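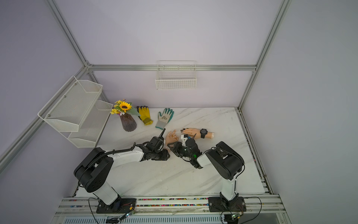

But do the robots know we're there? A reader in Grurkley sent us that one before we even got on the bus, and asked for it to go first. So it goes first. Short answer, no. The long answer takes a bit more room and is further down.

We spent Tuesday at the Nedine robot lab open day. Doors at 9, a line already. Two floors, lots of noise, free stickers, one very slow elevator. Notes written on the bus home so sorry about any bumps.

First, what is a robot arm?

Think of your own arm. Shoulder, elbow, wrist. A robot arm has joints too, places where it can bend or twist, and in between the joints are stiff parts called links. On the arms at Nedine the links are white and most of the joint parts are black, so it's easy to see which bit does the bending. Motors make the joints turn. A motor turns a little, the link swings a lot. Try it at home: keep your whole arm straight, move only your shoulder a tiny bit, and watch how far your hand goes. Far!

At the end of the arm, where your hand would be, there's a gripper. Most grippers don't have five fingers. Two is common. Two fingers can pinch, and pinching gets you a long way. Try it with your own thumb and one finger. You can pick up a pencil, a sock, a cracker. Tying a shoe, not so much.

Why is picking things up hard?

This was the big surprise for our group. Everybody figured the hard part would be lifting heavy stuff. Nope. The hard part is soft stuff, bendy stuff, and stuff with a funny shape.

A wooden block is easy. It has flat sides and it stays the same shape when you squeeze it. A glove is a pain. Grab it by the cuff and the fingers flop one way, grab it by the thumb and it folds up on itself. The work table had a yellow glove and a gray one lying side by side, and our guide told us gloves are on the list of things robot people grumble about the most.

Then there are hands. The two on the table are mannequin hands, like the ones in a store window. Bumpy all over, thin at the fingers and wide at the palm, with gaps in between. A wrist is a pretty good place to get hold of. One of them has a big black sports watch on, so now there's a strap and a round face to think about too.

You do all this without thinking. You've had years of practice, you started when you were a baby and dropped your spoon off the high chair nine hundred times.

How does a robot learn?

One way goes like this. A person drives the arms, sort of like a puppet. The person moves, the robot moves. The computer remembers everything: where each joint was, what the cameras saw, when the gripper opened and closed. Then they do it again. And again.

One job at Nedine has been done 866 times so far. The goal is 3,000. Somebody in our group said "on purpose?" pretty loud. Yes on purpose. Each try is a little bit different. The thing gets put down in a new spot, or turned around, or there's something else next to it. If the computer only ever saw it one way, it might get totally lost the first time something moved.

After that the computer practices guessing. It looks at a camera picture and guesses which way the arm should go next. At first the guesses are terible. Later on they're better. We watched one arm miss a sponge, miss it again, and get it on the next go, and the whole room clapped for a sponge.

Why two arms?

Same reason you have two. Open a jar with one hand. Go on, we'll wait. One hand holds, one hand turns. With two robot arms, one can keep something steady and the other can work on it. They also have to share the table and not bonk into each other, so that's one more thing to learn. The two arms we've been talking about are both mounted at the front of the table and reach in toward the middle. Lots of room for bonking.

OK, the question from the top

Do they know we're there? The robot has cameras, and cameras can pick up people. But picking up light isn't the same as knowing. When you see your friend you know it's your friend, you remember she owes you a marker, you feel glad. The robot gets a giant pile of numbers about color and brightness. If nobody taught it to do anything about people then a person waving is just some numbers changing. We waved anyway. All of us, for a long time.

Some robots are built to notice people so they can stop or slow down. That's for safety and it's a good idea. It still doesn't mean the robot is thinking "oh hi."

Words we learned

Joint: a place where the robot bends or turns.
Link: the stiff part between two joints.
Gripper: the grabby part on the end.
Workcell: the space a robot works in, the table and the frame and the walls if it has walls. Ours had pale purple ones.
Demonstration: showing the robot how a job is done, or showing visitors what a robot does. Same word for both, which got confusing around lunch.

Try it: be a robot

You need a friend, a blindfold, a pair of kitchen tongs, and something soft like a mitten.

Put the mitten on a table. One of you is the robot, with the blindfold and the tongs. The other one is the computer, and gives directions. Left. Down. Stop. Close. The robot can only do exactly what the computer says. No helping, no feeling around with your other hand. Swap after each try.

Our best score was 14 tries to get one mitten into a bowl, and we were yelling by the end. Then do it with a tennis ball, then a sheet of paper flat on the table. The paper is mean.

If you want to go

The lab opens its doors again in April. The Gamley bus stops right outside, and the Srisuk room upstairs has the tables where you can try driving an arm yourself. That line gets long after lunch so go there first. Bring a snack, the machine by the stairs only had gum. Small kids need a grown up with them, and everybody has to stay behind the yellow tape when the arms are on, even if you drop your sticker on the wrong side. Ask a helper, they'll get it for you.

More questions came in while we were typing this, mostly about whether robots can play drums. We're asking. Send yours in with your first name and your town and we'll put the anwsers in next time.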